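Wodo two-knob countertop oven: notes after a term in a shared kitchen

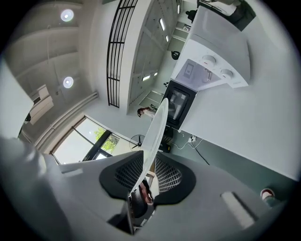
White housing, two knobs side by side on the front edge, small control panel to their left. Wall outlet below.

Reviewed by Nurhan Yalçınkaya

The Wodo replaced a Gajdoš unit of similar capacity in the teaching kitchen at Irden. It was installed in December and has logged 198 hours of use, mostly trays of vegetables and small loaves.

Controls. The knobs are round, white and large enough to turn with a mitt on. The left one sets temperature, the right one the timer. Both have firm detents. The markings on the panel are too small to read from a normal standing distance, and I added a strip of tape with the five settings we use.

Heating. Set to 369 °F, the cavity held within 3 degrees at the center rack once it had settled. The back left corner runs hotter. Rotate the tray at the halfway point or accept uneven browning.

Power. Rated draw is 1,665 W. Do not share the outlet with a kettle. The cord exits low and is short, so measure to the wall before choosing a spot.

Finish. White shows grease. A damp cloth and dish soap remove it if the surface is wiped the same day. The seam behind the knobs collects crumbs and needs a soft brush.

Noise is low, well under that of a wall fan on its middle setting. The timer bell is loud and cannot be adjusted.

Compared with the Drukedness model I tested earlier, the Wodo heats more slowly and recovers faster after the door is opened. For batch work I prefer the Wodo. For a single tray the difference is minor.

Rating: 4 out of 5. One point off for the panel markings and the cord.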